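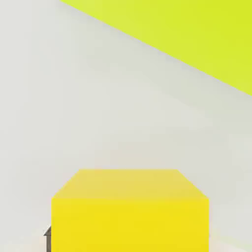

A yellow cube on a pale surface in the simulated workspace used for the Sirari demonstrations.

The yellow cube has to be picked up and put down somewhere else. A person with a mouse could do it in a few seconds, and a scripted robot arm could do it faster still, provided the cube began in the same place every time. The Sirari project gives the job to people first, working by remote control, and uses the record of what they did to train a control program that has never been told where the cube is.

Sirari is run by Tuvero, a small automation firm that fits sorting and packing cells for warehouses. Its engineers spent most of their time writing motion scripts, and most of the rest rewriting them when a customer changed the size of a box. Teaching by demonstration was meant to cut the second part of that work. Simulation was chosen for the first stage because a rendered cube can be put back at its starting point with one key press.

The operator sits at a desk with a hand controller on a short tether. Moving the controller moves the arm in the simulator, and a trigger under the forefinger closes the gripper. The software saves the position of the arm, the state of the gripper and the camera view 20 times a second. A demonstration ends when the operator presses a pedal. Anything recorded after the cube has been set down is trimmed, as early versions of the program learned to hover over the finished job.

The first full set came to 3,000 demonstrations, collected between February and the spring. Operators worked in short sessions and were asked to vary the approach: from the left, from the right, from high above, with the wrist turned. They were also asked to make small mistakes and correct them. A program trained only on clean runs has no record of what to do when it arrives slightly to one side of the cube, and a small error at the start tends to grow until the gripper closes on nothing.

Depth proved the main difficulty for the people as well as the program. The surface in the simulator is plain, with no grain or pattern to judge distance by, and an operator watching a flat screen has few clues to how far the fingers are above it. Some came down too early and pushed the cube away. Tuvero tried a headset, which improved the grasps but shortened the sessions, and then settled on a second view from the side. The program is given both views.

The controller itself was built by Cetton, which makes input devices for cranes and inspection vehicles. Its first version passed on every tremor of the hand. A filter removed the tremor but added a delay, and operators began to overshoot. The version now in use filters heavily when the hand is slow and hardly at all when it is quick – a compromise that took longer to tune than the training did.

Not every recording is kept. Of one batch reviewed in detail, 119 were rejected, mostly for long pauses in mid-air. A pause looks harmless on playback. In training it is a problem, as the program sees an arm standing still above a cube and learns that standing still is a reasonable thing to do there. Reviewers now cut pauses of more than a second and leave the rest of the run alone.

The next stage moves to a real arm at the Hyvönen test hall, where five bench stations are being fitted out. Friction, cable drag and uneven light will all be present, and resetting the cube will be done by hand. Tuvero plans to start with the simulated set and add a smaller number of demonstrations made by guiding the real arm directly, with its motors slackened so that it can be pushed through the movement. Work at the first station is due to begin on 9th May, using a single cube and a fixed pair of cameras.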